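Wednesday, late. I should be asleep, but my head is still in that dining room, the one that only exists on our server, so I may as well write.

We're at 3912 grasps in the set now! I did 40 of them today, all with the red book, and my wrist knows it. The trick (took me till lunch to get it) is to stop coming in nice and level every time. Wendelin wants odd angles, the odder the better, so I roll the wrist way over until the chairs hang from the ceiling and then try to line up anyway. I felt a little seasick by four o'clock. Ginger tea helped, sort of.

Stostix crashed 3 times and ate one good run, which I'm still sore over. And I had to relabel a batch from May where somebody had put "box" for every single book - up to 209 of them, ugh.
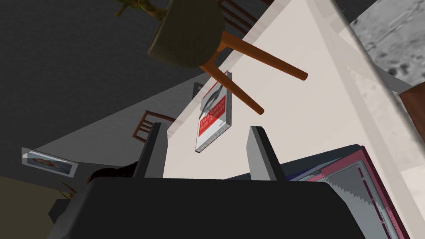 Wendelin Leitner stopped by before he left and asked if I'd like to switch to cups next week. I said yes way too fast. I'd miss the book a bit though, it stands up so politely on that white table and waits. Tomorrow I want to try coming in from the chair side, and maybe slower. Also need to buy more ginger tea, and call Mom back.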